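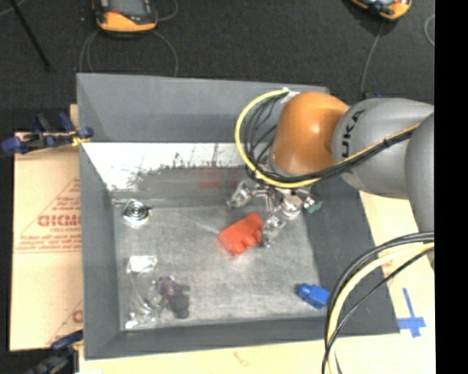 灰色の容器とオレンジ色の関節をもつアーム

短編　最終利払い

フレルテン信託（Flelten）債券管理部は、ドゥルスン港湾債（Dursun）の償還事務を十月末日をもって終了する旨を、受益者各位に通知した。通知文は一枚で、問い合わせ先として内線番号が記されていた。以下は、その内線を預かっていた係の者が、終了までの経過を業務記録の様式に従って書き残したものである。

一　債券の概要

ドゥルスン港湾債は、防波堤の延伸工事に充てるため発行された無記名式の長期債である。券面は淡い緑色で、下半分に利札が並び、利払日ごとに一枚ずつ切り取って窓口に提示する定めとなっていた。総数は1024枚であった。発行後まもなく大半が機関投資家の保有に移り、期中の買入消却を経て、最終年度の初めに市中に残っていた券は400枚ほどであった。

当部がこの銘柄を引き継いだのは、旧受託会社であるノサク商会（Nosach）の解散による。引継書には、台帳二冊、印鑑一顆、金庫の鍵、および鋏一丁と記載されている。鋏は利札を切り忘れて来店する保有者のために窓口に備えられていたもので、当部においても同じ位置に置いた。持ち手の塗りが片方だけ剥げていた。

二　償還の進捗

九月中に大口の提示が相次ぎ、残券は急速に減少した。照合はオタヴィクス（Otavix）という名の記番号管理システムで行い、台帳への記入は従来どおり手書きで行った。二重の作業であるとの指摘は監査のたびに受けていたが、台帳の頁が残っているうちは続けるというのが部の方針であり、方針を記した文書は見つからなかった。

十月に入り、未提示の券は5枚となった。規程に基づき官報および地元紙に公告を掲載したところ、二枚は相続手続を終えた遺族から、郵便により提示された。封筒には港の絵葉書が同封されていた。返戻すべき物件に該当するか否かを法務部門に照会し、回答を待つ間、絵葉書は台帳に挟んで保管した。

残りは3枚である。番号は連続していた。台帳によれば、この三枚については発行以来、一度も利札の提示がない。

三　来店者

月末に近い午後四時過ぎ、閉店の準備に入った窓口に、高齢の来店者があった。番号札を取り、他に客のいない待合の椅子に腰を下ろし、呼び出しを待ってから窓口に進まれた。鞄から取り出されたのは厚紙に挟んだ券三枚で、記番号は未提示分と一致した。利札はすべて付いたままであった。

当職は所定の説明を行った。元本は本日の提示により額面で支払われること。利札のうち消滅時効の期間を経過したものは、支払の対象とならないこと。対象となるのは直近の数年分に限られること。来店者は説明を最後まで聞かれ、対象外となる利札の合計額を尋ねられた。当職は計算機を用いて算出し、金額を紙に書いて示した。来店者はその紙をしばらく見て、二つに折り、手帳に挟まれた。

なぜ提示されなかったのかを尋ねることは、窓口の業務に含まれない。当職は尋ねなかった。来店者は、父が防波堤の工事に出ていたこと、賃金の一部がこの券で支払われたこと、切ってはならないと言われて育ったことを、順にお話しになった。当職は相槌の範囲で応答した。防波堤は延伸の後に二度改修され、当初の石積みは沖側の一部にのみ残る旨を目論見書の補遺で読んだ記憶があったが、資料が手元になく、不確かな情報の提供にあたるため、これも申し上げなかった。

四　利札の切り取り

支払の対象となる利札は、券面から切り離して受領する必要がある。当職が鋏を取ると、来店者は、自分で切ってもよいかと言われた。規程第九条は「利札は保有者において切り取り、これを提示するものとする」と定めており、支障はない旨をお答えした。

来店者は窓口の台に券を置き、罫線に沿って鋏を入れられた。紙は思いのほか厚く、一枚目は少し斜めになった。記番号および金額の表示にかからない限り有効であることを申し添えた。二枚目からは、まっすぐであった。閉店を知らせる放送が流れ、守衛が入口の鎧戸を半分まで下ろして、こちらを見てから手を止めた。

切り終えるまでに十数分を要した。時効にかかった利札は券面に残された。当職は券を受領し、消印を押すため、いったん奥へ下がった。朱肉が乾いており、予備を探すのにさらに時間を要した。この間、来店者は立ったままお待ちになった。椅子をお勧めしなかったことは当職の不注意である。

五　券面の取扱い

償還済みの券は、当部において穿孔のうえ廃棄する。ただし、保有者の申出があるときは、穿孔後の券を記念として返還することができる。この取扱いは引継書の末尾に鉛筆で書き添えられており、効力については議論の余地がある。当職はこれを有効と解し、来店者に申出の意思を確認した。

来店者は、一枚だけいただきたいと言われた。どの一枚を希望されるかを伺ったところ、斜めに切った券を指された。当職は券面の隅に穴を二つあけ、受領書に署名をいただき、封筒に入れてお渡しした。元本および利息は指定の口座に振り込む手続をとった。来店者は鋏を台の元の位置に戻し、会釈をして、半分下りた鎧戸の下を身をかがめて出て行かれた。

六　終了処理

同日の業務終了後、オタヴィクスにおける当該銘柄の残高は零となった。画面には「該当する明細はありません」と表示された。手書きの台帳については、最終行に朱線を引き、部長の検印を受けた。台帳には白紙の頁が十一枚残った。

絵葉書に関する法務部門の回答は、翌週に届いた。物件には該当せず、処分は担当部の裁量によるとのことであった。現在も台帳に挟んである。

鋏は引継物件の一覧に記載があるため、廃棄には別途の決裁を要する。起案は済んでいない。窓口では、封筒を開ける際にこれを使用している。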